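宿舍公共厨房台面使用情况调查
课程小组报告(社会调查方法,第二组)
组员:Kipchumba Mwaipopo、Boris Ivanov 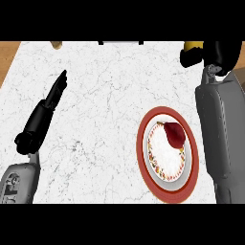 一、选题经过

我们原本想研究校园阅读习惯,问卷发出去一周,收回来的多半是在骂厨房。于是从善如流,改题。

调查对象是Golob楼的住户。这栋楼每层一间公共厨房,台面归谁用、用多久、用完谁擦,校方的《住宿须知》里只有一句“请互相体谅”。

二、方法

八月发放问卷100份,回收有效问卷50份。有三份因为沾了油没法辨认,作废。另外在三楼厨房门口贴了一张登记表,请大家写下进出时间。第二天表还在,笔没了。

访谈由Boris负责,每次定在晚上七点,也就是最挤的时候。受访者一边炒菜一边回答,录音里抽油烟机的声音比人声清楚,转写花了两个周末。

三、主要发现

1. 自认“用完马上擦台面”的人占绝大多数,认为“别人也会擦”的只有六人。两组数据放在一起,台面应该非常干净。

2. 冲突多半起于占位。一口锅、一块砧板、半棵白菜,都可以代表主人在场,最长的一次代表了整个下午。

3. 楼层群里最有效的文字是“谁的锅,我扔了”,回复速度远超任何通知。

四、建议

可以试行分时段登记,用Flurkis这类共享日历即可,不必另外开发。另建议楼里每学期统一买抹布,预算我们问过Mosar超市,不贵。

五、不足

样本只来自一栋楼,问卷第七题措辞有诱导性(“你是否也受够了”),老师已指出,我们接受。Kipchumba本人住三楼,对那半棵白菜可能有立场。

附录:问卷全文、访谈提纲、登记表照片(空白)。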